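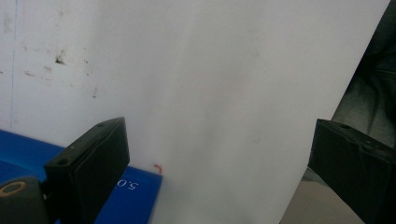 Bay 2, wall behind the work surface, white sheet stood up in front of the marked wall. See item 4.

Workroom walk-round, Giltholm unit
Checked by: Asif Jadoon
Date: 26 October 2023
Copy to: Prustdale office, Siddiqui (landlord side)

Key: OK = fine. ACT = needs doing. WATCH = look again next round.

1. Door and way out
OK. Opens all the way, closer works. Somebody had a box of offcuts just inside, moved it while I was there. Keep that strip clear please, same comment as January.

2. Floor, bays 1 to 3
OK in 1 and 3. ACT in 2. Paper trimmings under the bench, slippery on that floor. Swept most of it. Needs a proper bin at that end, the one by the sink is too far and no one walks over to it.

3. Lighting
OK. One tube flickering over bay 3, reported to Siddiqui. Other tubes fine. Desk lamp in bay 1 has a good cord now, old one thrown out.

4. Walls
ACT, bay 2. White wall is marked up, spots and scuffs, one dark splotch high up on the left with smaller specks and streaks running off it. Can't say what it is from looking. Don't scrub it dry. Damp cloth on a small patch first, if it smears or smells musty stop and call me. If it wipes off, do the whole wall and tick it off on the sheet by the door.
Siddiqui to check for a leak on the other side before anybody paints. Painting over it is not a fix.
Bays 1 and 3 walls OK, a few tape marks.

5. Large sheets, storage and handling
ACT. The big white sheet in bay 2 was standing on edge at an angle. Has faint smudges across the middle. Sheets go flat in the rack or in the upright slots, strap across. Not left standing at the bench. They slide, and the corners are at face height if you bend down.
Rack holds up to 100 sheets, label says so. Currenty well under. Strap on the left slot is frayed, WATCH.
Clean hands or gloves for white stock. Box of gloves is on the shelf over the sink.

6. Work surfaces
WATCH. Blue board in bay 2 lies flat, fine to use. White print on it, "5.0", was upside down from where I stood, so check which way round you've got it before measuring off anything. Small curled red bit by the corner next to the sheet, thread or scrap maybe. Pick it up. Little bits like that get under the stock and leave a dent.
Bay 1 bench has a rough edge at the front, sand it or tape it.

7. Blades and cutters
OK. All capped. Used blades in the Tuvus tin, nearly full, swap it this month. Nobody to push blades down with a finger to make room. Spare tin is in the cupboard, bottom shelf.
Long cutter guard in place. Screw was loose on the handle side, tightened.

8. Electrical
OK. Outlets in all bays tested with the plug-in tester. Extension cord in bay 3 is not to be run across the walkway, go round the back. Asset no. 291 (heat gun) tag missing, ACT, new tag on order.

9. Shelving
OK. Top shelf limit is 600 lb across the run, nothing close to it. Heavy rolls still want to be lower down. Two rolls moved.

10. Fire extinguisher
OK. Needle in the green, pin in. Sign over it has come unstuck one side, pressed it back, wont hold long.

11. First aid
ACT. Kit short on the medium bandages and no eyewash. Prustdale to send. Accident book present, last page still the January one, so either good going or people aren't writing things down. Write things down.

12. Housekeeping generally
WATCH. Better than last time. Bay 2 is the one that lets it down, see 2, 4, 5 and 6. Half an hour would sort most of that.

Actions
Bin for bay 2: Giltholm
Wall, patch test and clean: Giltholm, then Siddiqui for leak check
White sheet back in rack: bay 2 users, today
Rack strap: order one, same width
Blade tin swap: me
Tag for 291: me
First aid top up: Prustdale
Bay 1 bench edge: whoever is in there next with sandpaper

Next round: 5 weeks. Will start with bay 2.

Signed A. Jadoon

Added after: Siddiqui called back re the tube in bay 3, parts are in. Nothing yet on the wall.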